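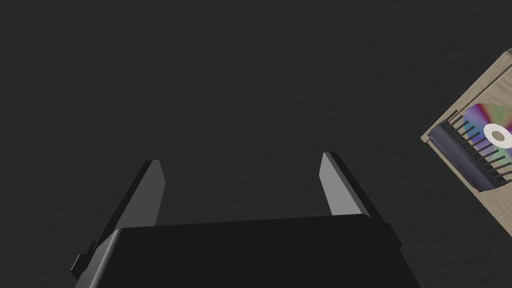 Why is the night sky dark?

I used to ask my gran this when I was six, and she always said, "Because the Sun's gone to bed!" Lovely, but not quite right. The Sun is a star, and there are loads of other stars out there, so why don't they light everything up?

Well, space is enormous, and light takes ages to cross it. The light from the furthest stars hasn't had time to get to us yet - it's still on its way! Try looking up on a clear night in November and see how many you can spot.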